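Floketton, October

**Floketton's shared desks get new boards and power strips, and a bill to go with them**

The shared workroom on the first floor at Floketton has reopened with pale boards laid over its wooden tables, a white power strip for each one, and a written policy on how the cable is to be coiled. Members are being asked to pay for all three.

The refit was announced to the 118 people who rent space in the building as a "desk reset". It cost 2,000 pounds, according to the notice pinned up by the kitchen, and will be recovered by adding five pounds to each member's monthly fee until the sum is met. By this paper's arithmetic that takes a little over three months. The notice doesn't say whether the fee then goes back down.

Marietjie Zulu, who manages the room, said the old arrangement had become a nuisance. Extension leads were brought in from home, swapped between tables and left trailing across the walkway. One member caught a foot in a lead in the spring and took a laptop down with her.

"We had leads in there older than some of the tenants," Zulu said. "Now there's one per table, they're all the same, and if yours goes missing we know which table it came from."

The strips were supplied by Cludis, a wholesaler on the trading estate, and the boards were cut by Howells, the joiners across the road. Zulu said she had asked for a second quote on the boards and that it came in higher. She didn't have it to hand.

It isn't obvious what the boards are for. The tables beneath them are the same ones members have used for years, and a margin of the old wood still shows along the far side. Zulu said the boards protect the tops and make the room look brighter. Gert Lekota, a bookkeeper who has rented a place there since the building opened, was less taken with them.

"It's a lid on a table," he said. "The table was fine. If mine had been scratched I'd have lived with it."

He had more time for the power strips, which have three groups of sockets with a row of small switches in front. His complaint was with the instructions. Members must leave the strip on the left of the board, towards the back, with the flex looped beside it and clear of the side where people sit. Anyone who finds it otherwise is meant to write the table number in a book by the door.

By mid-morning on the first day back the book had four entries, all in the same handwriting. Lekota said it wasn't his.

Chantelle Swanepoel, who does alterations and often needs the whole of a table, said she had no quarrel with a tidy desk but doubted the rule would last. "I've got an iron, a lamp and a machine. The strip goes where the plugs reach. They can put me in the book."

She also asked why the strips aren't fixed down if their position matters so much. Zulu said fixing them would mean drilling the new boards, and she wasn't prepared to do that so soon after buying them. Clips are being looked at. She couldn't say what they would cost or whether members would pay for those as well.

The pale work surface at Floketton, with a power strip out in the first and third views:

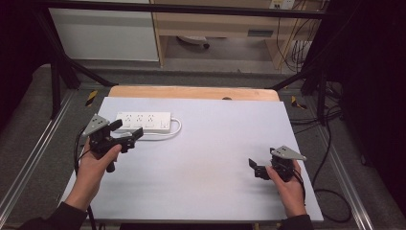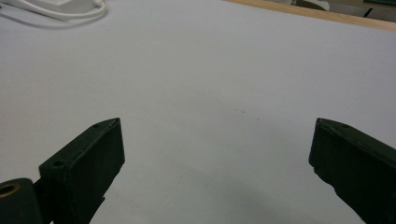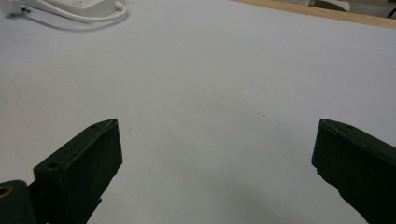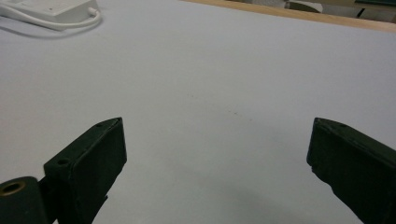
There is also the question of whether three groups of sockets will do. The notice calls the provision "ample for modern working". Gert Mtshali, an electrician who rents the unit downstairs and wasn't involved in the refit, said it depended on what people brought in.

"Laptop and a phone, no trouble," he said. "Put a fan heater on it and a kettle, and you want to read the rating on the back first. People don't. I'd sooner have seen more sockets in the wall, but that's a bigger job and it makes a mess."

Zulu said heaters and kettles were already banned upstairs and that the ban would be enforced this winter. Asked how, she said by asking people not to bring them. Two members told us separately that there was a fan heater under the far table last January, and that it was a very popular table.

A petition against the fee has been started by Zanele Le Roux, who runs the small Fukby stationery business from the building. She said it wasn't the five pounds she minded so much as hearing about it after the work had been ordered – the notice went up when the boards were already stacked in the corridor. She wants future spending put to members beforehand, with the quotes attached.

Zulu said she would "take that away and think about it". The sheet is at the front desk until the end of the month. Members who want one of the old extension leads can collect it from room 131 before they go to the tip, and should check the plug before using it.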